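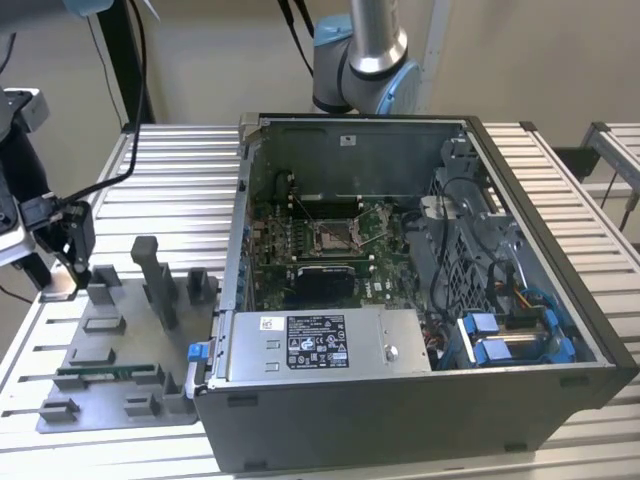 Cell Technician, Desktop Disassembly and Refit
Fevex - Flitlow site
Full time, permanent, day shift
Posted October 5, 2026

Fevex is hiring a technician to take charge of one robotic cell at its Flitlow site. The cell has two arms working over a slatted aluminum bench. It handles desktop towers laid on their side with the panel off, and its main job at present is memory modules. The technician sets up the cell, keeps it within tolerance and repairs it when it stops.

The post reports to Xiuying Yin, cell maintenance lead.

Setup and changeover

Each tower model has its own job file in Clerker, our cell control software. At changeover you locate the chassis on the bench, load the job file, re-teach the pick and place points and run the first unit at reduced speed. Parts are staged in a gray fixture tray to the left of the tower. The tray has raised holders of different heights, and every holder used by the job has to be checked for position before the first pick.
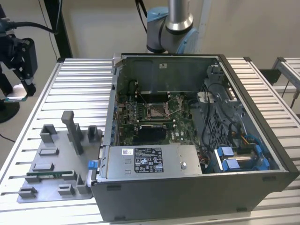
Deming Zou

Memory modules leave little room for error. The fingers must hold the module square, and the arm must clear the tallest post on the tray before it moves over the chassis. Most stops on this cell come from three sources: worn finger pads, a tray that has shifted on the bench, and loose power or data cables lying in the approach path. You will be expected to tell these apart from the Clerker log and a look at the cell, without swapping parts at random.

Routine care

- Check finger pads and gripper mounting screws at the start of each shift.
- Inspect the cables along both arms for chafing and strain at the joints.
- Clear screws and debris from the grooves in the bench.
- Verify tool center point every 70 hours of run time, and after any contact fault.
- Replace finger pads at 800 cycles or at visible wear, whichever comes first.
- Record all work in the cell log before handing over.

Requirements

Two years of hands-on work with industrial or collaborative arms. Able to read wiring diagrams and trace a fault with a meter. Familiar with lockout procedure and with ESD handling of bare boards. Experience with Tessier grippers is useful but can be learned here.

Conditions

Pay is $29 an hour. Up to 10 percent of shifts may fall on weekends - these are agreed in advance. The job includes standing and lifting towers onto the bench.

Send a resume and a short account of one repair you diagnosed yourself to Xiuying Yin, Fevex, Flitlow, quoting reference 590.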